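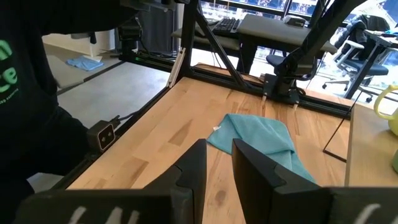 Turning on two-step sign-in for the clinic portal

By Wilma Martens, January

1. Sign in to Stundora and open Staff Settings.
2. Choose Sign-in, then Add a second step.
3. Enter your mobile number. Type in the code when it arrives.
4. Print the backup codes and lock them away from your computer.
5. Sign out and back in to check the new step.

Managers can see who has not enrolled under Reports.

Comments

Pei-shan Chiu: Step 3 timed out on our ward tablets. Worked on the desktop.

R.T.: Do locums need this too?

Wilma Martens: Yes, same steps.

© Flurkmont Health Records | Contact | Back to top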